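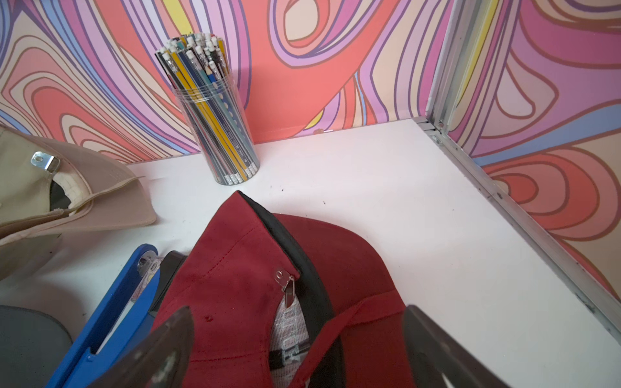 Why change the wallpaper between batches of demonstrations?

A policy trained against one background tends to learn that background along with the task, and then it falls apart when somebody hangs a new panel or opens the blinds. Swapping the walls while the task stays the same gives it less of a chance to cheat.

Okay, so that's the idea in two sentences. The rest of this page is how I do it, with all the fiddly bits I had to ask Kane Maihi about when I started. It's written for two-arm teleoperated cells like ours, but most of it carries over to one arm.

What you need before you start

- A cell with walls you can unscrew or clip out
- 2 sets of printed panels, busy and plain (ours are called Dreden and Gramska, after the folders the print files came in)
- Caps, a mix of colors, and some other stuff to get in the way
- A wrist view from each arm and a fixed view of the whole table
- Lots of patience with zip ties

Step 1. Hang the walls and check your exposure

Put the busy set in first. Ours is all swirls in coral, lavender and blue with bits of yellow, and it's loud! I picked it on purpose: if the auto exposure is going to wander, it'll wander with this one. Lock the exposure and white balance on every view, then move both arms through their full range and watch the feeds. If the white of the table drifts toward pink or gray as an arm goes by, something isn't locked. I once recorded a whole afternoon before I spotted that (never again, I hope).

Step 2. Set out the caps

Caps are great for this because they never land the same way twice. Some end up crown-up, some upside down, some folded over on their sides, and each one is a different problem for a gripper. Don't arrange them nicely. I drop them in from elbow height and only touch them again if one lands out of reach. Red caps are the nasty case with our busy panels, because from the wrist view a red crown can have red wallpaper right behind it.

Leave the pencil cup standing near the back. It makes a good landmark when you're scrubbing through episodes later.

Step 3. Record with both arms in the pile

Start each episode with the arms apart, then bring them in together. The part you care most about is when both grippers are working close to each other over the same few caps, so don't rush it. Slow down, let one arm settle on the fabric, then move the other. Mereana Tuhiwai runs our sessions and her rule is that if you have to think about which hand you're using, stop and start the episode over.

We record 125 episodes per wall set. Keep the cap starting positions random but keep the task sentence exactly the same in every file. I mean exactly, down to the period. 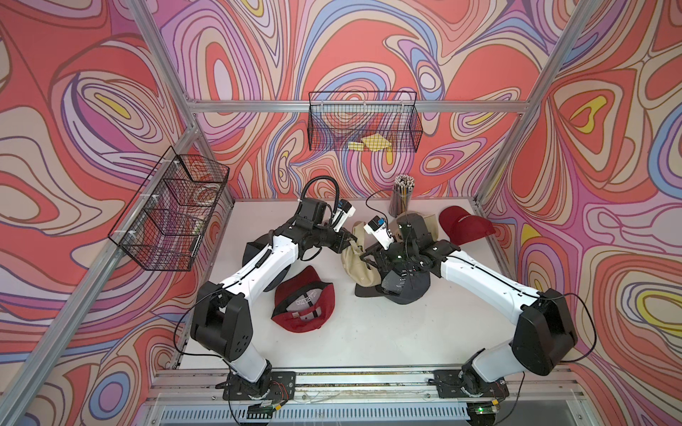
Step 4. Add clutter

After the first batch, make the table harder. We put in extra caps, a roll of duct tape and something with blue handles, all mixed in with the pile so the grippers have to work around hard things as well as soft ones. Navy and beige caps go in too, which helps break up any "red means grab" habit the policy may have picked up.

Go easy on the speed here. A gripper pushing into soft fabric is forgiving, a gripper pushing into a tape roll isn't, and you'll feel like a fool filling out the repair form.

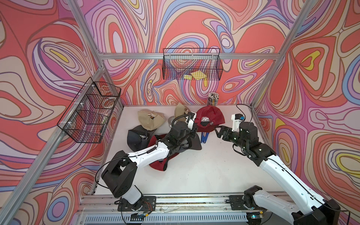 Cluttered layout, busy panels: left gripper down among the caps, right gripper pointing toward the dark red one.

Step 5. Swap the walls and do it again

Take the busy panels out, put the plain ones in, and repeat steps 1 to 4. Yes, the exposure check too. Put any hanging baskets back at the same height, or you've changed two things at once and you won't know which one mattered.

Step 6. Train and compare

Train one policy on a single wall set and one on both, with the same number of episodes in each. Then test on a third set that neither has seen (we use Kereama, which is mostly stripes). Over 300 test trials with the third set, our mixed policy finished 187. The one-wall policy did a lot worse, and Tamer Jaber is rerunning it with a fresh seed before I post that number.

A few things that tripped me up

Tape down the bottom corners of the panels if they curl. A curl throws a shadow on the table and the shadow is different every session.

Save your cap list with each batch. We called one batch Erero and then couldn't remember which caps were in it, so it's sitting on a drive doing nothing.

Watch the first ten episodes back before you record any more. Keegan Lowther does this at double speed with a sandwich and still catches more than I do.

Panel print files and my training config are in the lab share under Dreden. Ask Lindsay Tawhiri for access if the folder doesn't show up for you.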